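4. Hanging a dance mask for display

1. Wash and dry your hands. Lift the mask by its sides, never by the horns, hair or beard.
2. Fix the Jalar bracket to the wall with the 3 screws supplied.
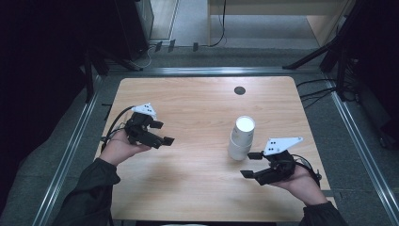
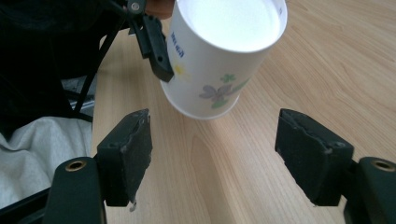

3. Loop the cotton tape through the eye holes and over the bracket. Knot it twice.

Note: Masks with a costume attached need the longer bracket.

Caution: Keep painted masks out of direct sun. Faded colour can't be restored.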